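Leave the Lint Filter Where People Can See It

Most advice on clothes dryers is about settings. I think the settings matter much less than the filter, and that the best thing a maker can do is put the filter in plain sight.

I ran the laundry room at Rideck, a building with 16 apartments, for 5 years. We had two kinds of dryer. One kept its filter in the lip of the door opening. The other hid it behind a flap at the bottom. Tenants cleaned the first kind without being asked. The second kind got cleaned when I did it, usually on Thursday, and by then a load of towels needed two cycles.

I put up signs. Chalerm Yimyam, who took over from me, put up bigger ones. Neither made much difference. People do what is in front of them when their hands are already there.

The usual objection is that a filter in the lip gets in the way when you pull out sheets. It does, a little. I have snagged a pillowcase on one. I still prefer that to a filter I have to kneel down to find.

Stacking a dryer on top of a washer helps too. The opening comes up to a height where you look straight in, and the basket can stay on the floor beside you.

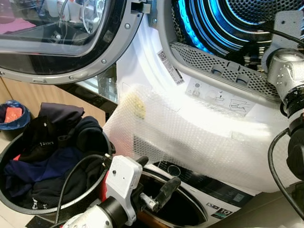
How often should a dryer's lint filter be cleaned?

After every load, before the next one goes in. A filter with a film left on it from fabric softener should also be washed in warm water and dried fully before it goes back.

Makers like to sell us more programs. I used two of them in all that time, and I cleaned the filter every day.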